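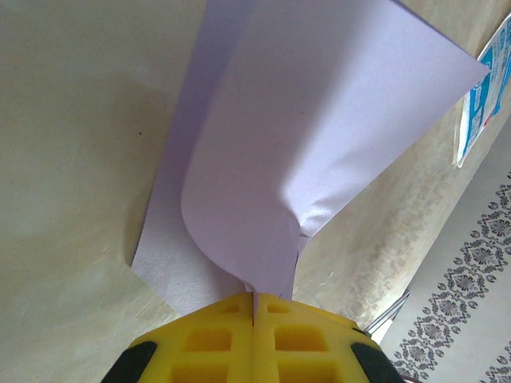

双臂交接薄片时夹爪过载掉线的排查步骤

适用范围:Brevis 双臂桌面工作站,控制端为 Vendard,日志用 Nassar 采集。单臂工作站可跳过第四步和第七步。

故障现象

双臂任务执行到交接阶段,一侧夹爪停止响应,另一侧继续运动。控制端报“关节通信超时”,几秒后任务中止。中止后掉线的夹爪有两种状态:

一种是手指保持闭合,用手拨不开,薄片仍夹在指间;另一种是手指失去力矩,可以自由拨动,薄片滑落或者只挂着一个角。

前一种是舵机仍在输出力矩,但总线上读不到应答。后一种是舵机触发了过载保护,自行关断输出。两者在 Vendard 界面上的提示文字相同,必须读错误寄存器才能区分。很多工单在这里就走错了方向,看到“通信超时”直接换线,换完之后故障照旧。

我们在 Mumari 站点遇到的这一例,两种状态先后都出现过,最后查明有两个独立的原因:夹爪闭合目标设置过深,以及腕部线缆在特定姿态下受拉。下文按排查顺序写,包含中间走的弯路。

第一步:先停机,再动手

按下急停。急停只切断舵机供电,控制板仍然带电,这样可以保留总线侧的通信记录。确认两条臂都已失去力矩后再把手伸进工作区。大臂失电后会下坠,断电前用一只手托住肘部,或者先在控制端执行“缓降”再按急停。

夹爪仍然闭合时,不要从指间硬抽薄片。薄片撕裂后碎屑容易留在两指之间的接缝里,后面做零点标定时会造成偏差。正确做法是断电后沿张开方向缓慢推开手指,推动时应有均匀阻力。出现卡顿或者跳齿感,说明齿轮可能已经损伤,记录下来,直接转到第六步。

严禁在通电状态下用手推关节。舵机可能在通信恢复的瞬间执行缓存里的最后一条位置指令,动作没有预告。

第二步:保存日志

急停之后、重新上电之前,先导出 Nassar 的环形缓冲。缓冲区只保留掉线前后的一小段,重新上电会覆盖。需要导出的通道:

两侧夹爪的目标位置和实际位置
两侧夹爪的电流
两侧夹爪的温度
总线应答错误计数
供电电压

导出后核对时间戳。左右两臂如果走两条总线,两路数据各有自己的时钟,合并前要用交接开始的事件标记对齐。我们第一次分析时漏了这一步,得出“左臂先掉线,右臂后闭合”的结论,对齐后顺序正好相反。

第三步:读错误寄存器

恢复控制板与舵机之间的供电,但不要使能力矩。在 Vendard 的诊断页选择掉线的夹爪,读取错误状态。

错误位为“过载”:转第五步。
错误位为“过热”:让夹爪冷却,记录恢复时的温度,然后转第五步。
错误位为“欠压”:检查电源和接线端子,两条臂同时加速时电压跌落最大。
没有错误位,但超时计数持续增加:转第四步。
没有错误位,超时计数也不再增加:属于间歇故障,第四步和第五步都要做。

本例属于最后一种。重新上电后一切正常,空载运行也正常,只有带薄片做交接时才会复现。

第四步:检查线缆在交接姿态下的受力

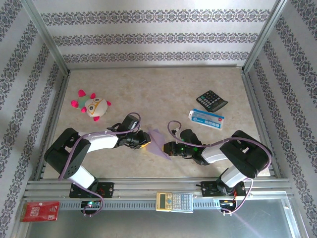 间歇性超时多数出在线缆上,而线缆问题只在某些姿态下才暴露,所以在收拢位置检查没有意义,必须把两臂摆到交接姿态。断开力矩,手动把两个夹爪移到工作台中部相对的位置,再逐段查看走线。两条臂的紫色线缆都从夹爪上方拱过去,再绕回底座,垂到前沿导轨以下,这个拱弧就是检查重点:弧顶应当有余量,腕部转到极限时不能被拉直。右侧线缆下来之后汇入导轨下方那一簇红黑导线和接插件,拉力会一直传到这里,因此接插件也要逐个按压确认。

检查方法如下。

1. 保持力矩断开,打开 Vendard 的总线监视页,让它连续轮询夹爪舵机。

2. 一人缓慢转动腕关节,从一端极限到另一端极限,另一人看应答错误计数。计数跳变时立即停住,记下关节角。

3. 在跳变位置轻拨线缆,先拨靠近夹爪的一端,再拨底座一端,最后拨导轨下方的接插件。哪一处能让计数继续跳,就从哪一处开始处理。

4. 接插件松动的,断电后拔下,检查端子有没有退针,重新压接后插回。不要用胶固定一个已经松动的端子。

5. 余量不足的,松开扎带重新分配长度。腕部一侧多留,底座一侧少留。线弧不能低于手指上沿,否则闭合时会被夹住。

舵机或控制板上的绿色指示灯亮,只能说明有供电,不能作为通信正常的依据。本例中每次超时发生时指示灯都是亮的。

我们在右臂腕部接近极限的位置找到了计数跳变,重新分配线长后,超时次数明显下降,但没有归零。剩下的几次都伴随电流上升,于是继续做第五步。

第五步:核对闭合目标和电流曲线

薄片几乎没有厚度。夹持方块一类的物体时,手指碰到物体后位置停住,控制端由位置误差判断“已夹住”。夹持薄片时,两指的停止位置与空夹时几乎重合,位置误差不能用来判断。有些示教数据为了夹得牢,把闭合目标设到机械接触点之后很深的位置,舵机会一直朝着到不了的目标输出力矩。短时间没有问题,交接时要等另一侧到位,保持时间变长,就会进入过载保护。

在 Nassar 中把夹爪电流和目标位置画在同一张图上,看三个区段:

接触前:电流低而平稳。如果偏高,检查机械阻力。
接触瞬间:出现一个尖峰,随后应当回落。
保持段:电流应稳定在一个平台上。平台持续上升,或者尖峰后根本不回落,说明闭合目标过深。

本例右夹爪的保持电流为 370 mA,左夹爪明显低于这个值,两侧的闭合目标却是同一个数。同一个目标产生不同的保持电流,说明两侧零点不一致。掉线前右夹爪的温度读数是 51 ℃,没有到过热阈值,所以错误位里没有过热记录。负载百分比在掉线前一直超过 84%,过载计时器就是在这段时间里累计到期的。

为什么上电后读不到过载错误位:这一版舵机固件在断电后会清除该位。我们按了急停,等于自己把证据清掉了。现在的做法是,如果现场没有人身风险,臂也没有碰到任何东西,先在诊断页读一次错误状态,再按急停。有任何风险时仍然先按急停,数据丢了可以重新复现。

第六步:检查手指并重做零点

夹爪零点偏移的常见来源有手指打印件变形、固定螺钉松动、舵盘错齿和指间异物。按下面的顺序检查:

1. 断电,拆下薄片,用无绒布擦净两指的接触面。接触面有胶痕的用酒精擦,等完全挥发后再继续。

2. 手动合拢手指,从正上方看接缝。接缝应从指根到指尖宽度一致。指根先接触、指尖张开,是手指向外变形;指尖先接触是正常设计,轻轻加力后指根应随之贴合。

3. 检查镂空部分的内角有没有裂纹。打印件的裂纹一般沿层线走,正面看不出来,需要对着光把手指稍微扳开看。

4. 检查外侧黑色条有没有翘边。

5. 紧固手指螺钉,左右交替拧紧。

6. 在力矩断开的状态下合拢到刚接触,执行零点写入。写入后重新上电,读一次位置,确认零点没有跳变。

零点必须两侧用同一种方法做。一侧用手合拢写入,另一侧用电流阈值自动寻零,两者之间会有固定偏差,本例的偏差正是这样来的:右夹爪更换过舵机,之后用的是自动寻零,左夹爪沿用了装配时的手动零点。

零点统一后,重新设定闭合目标。做法是从刚接触的位置开始逐步加深,每加深一档,夹住薄片轻拉一次,直到薄片不再滑动,再往里加一档作为余量。不要直接沿用旧值。
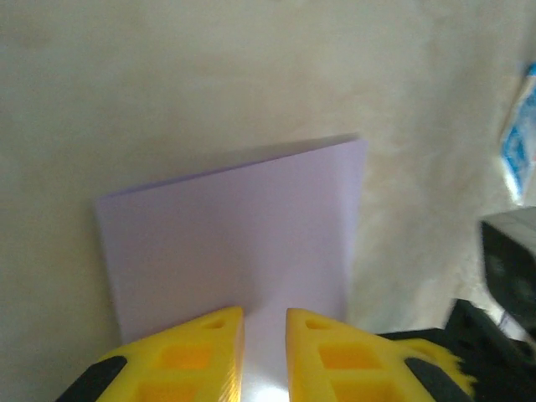 第七步:检查交接时序

过载的另一个来源是两臂互相拉扯。给出方还没松开,接收方已经夹住并开始后退,薄片绷紧,两侧夹爪和腕部同时受力。薄片本身的强度不高,但绷紧的时间如果长,足以让已经接近阈值的舵机越过阈值。

正确的时序是:

接收方到位,停止
接收方闭合,等待电流尖峰回落
给出方张开
给出方退出到安全距离
接收方开始移动

在 Vendard 的任务编辑器里逐条核对。重点看第二条有没有等待条件。默认模板用的是固定延时,延时结束就执行下一条,不管接收方是否真的夹住。把固定延时换成“电流进入保持平台”,同时保留一个超时上限。超时后的动作应设为双臂停止并降低保持力矩,不能设为重试。我们现场的旧任务设的就是重试,接收方反复开合,给出方一直保持夹紧,温度和负载一起往上走。

接收方停止点要留出给出方手指张开的空间。两组手指如果靠得太近,给出方张开时会顶到对方的手指外侧,这时给出方的电流曲线会在张开段出现第二个尖峰。出现第二个尖峰就把停止点往外移,不要靠提高张开力矩来解决。

按策略模型运行、不走固定任务脚本的工作站,没有上述时序可改。可以在控制端外加一层限制:任一夹爪负载越过阈值时,冻结两臂的平移指令,只允许夹爪动作。这一层限制要写在模型输出之后、总线下发之前。

第八步:薄片的摆放与接近

薄片的初始形态对夹持深度有影响。平摊的薄片边缘贴着台面,手指只能夹到很窄的一条,容易滑脱;折过或者立起来的薄片有多层重叠,手指合拢时夹住几层并不固定,停止位置和保持电流都会随之变化。调试阶段两种形态都要试,只用一种形态得到的闭合目标不可靠。

接近时手指应先张开到位再下降。边降边张会把薄片推倒,或者让指尖从层间插进去,只夹住其中一层。

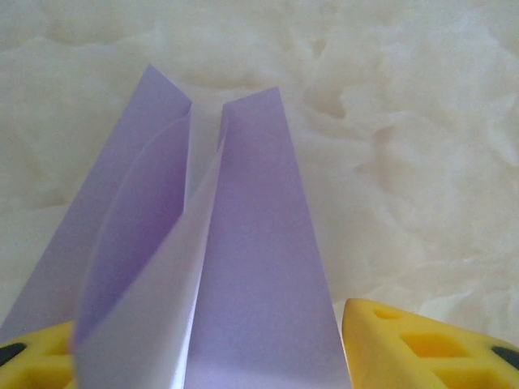 多层情况下,闭合目标仍然用单层时的设定值,由电流上限来限制夹持力。不要为多层单独设一个较浅的目标,否则碰到只夹住一层的情况就会滑脱。电流上限设好后,夹住几层对保持电流的影响会小很多,交接等待期间也不会再累计过载时间。

还要注意薄片与线缆的相对位置。交接高度过高时,立起的薄片可能碰到腕部线弧,接收方后退时把线带过去。抬高线弧或者降低交接高度都可以,改完后回到第四步重新检查一遍余量。

第九步:回归测试

全部修改完成后按以下顺序测试,中途任何一项不通过就停下,不要带着问题做下一项。

1. 空载开合。两侧夹爪分别连续开合,电流曲线应重复,没有逐次升高的趋势。

2. 空载姿态扫描。腕部全行程往返,总线应答错误计数不变。

3. 单侧保持。夹住薄片后静止保持 5 分钟,负载百分比应稳定在阈值以下,温度上升后应趋于平稳。左右各做一次。

4. 低速交接。速度降到正常值的一半,人手放在急停上,观察两侧电流尖峰的先后顺序。

5. 正常速度交接。平摊和折起两种形态交替进行。

6. 故障注入。在接收方闭合前抽走薄片,确认控制端能够进入超时分支,两臂停止,保持力矩下降。抽薄片用长柄工具,手不得进入工作区。

第三项是最容易被省略的一项。空载测试和正常交接都可能通过,但只要上游出现一次等待,夹爪就会重新进入过载。

恢复生产前要写入记录的内容

两侧夹爪的零点方法和写入值
闭合目标和电流上限
腕部线缆的余量和扎带位置
任务文件版本
舵机固件版本,左右不一致时分别写明
保持测试的终点温度

更换舵机、手指或线缆中的任何一件后,从第六步开始重做。只改了任务脚本的,从第七步开始。

常见误判

换了新舵机后故障消失一段时间又回来。新舵机的齿轮间隙小,同一目标下的初始负载略低,但目标过深的问题还在。应当回到第五步看曲线。

降低总线波特率后超时减少。接触不良的线路在低速下容错稍好,计数会下降,并不代表接触恢复。先处理线缆,再决定是否需要改波特率。

把过载阈值调高。不建议。阈值对应的是舵机绕组和齿轮的承受能力,调高之后掉线次数减少,损坏会换成另一种形式出现。我们有一只夹爪的齿轮就是在阈值调高之后磨损的,当时的记录里只写了“已解决”。

在控制端自动清除错误并重新使能。绝对禁止在无人值守时使用。重新使能的瞬间,手指会按目标位置立即闭合,此时如果有人正在取薄片,手就在两指之间。需要远程恢复的站点,应要求现场人员确认工作区无人后,再由控制端下发使能,并且下发前把目标位置改写为当前实际位置。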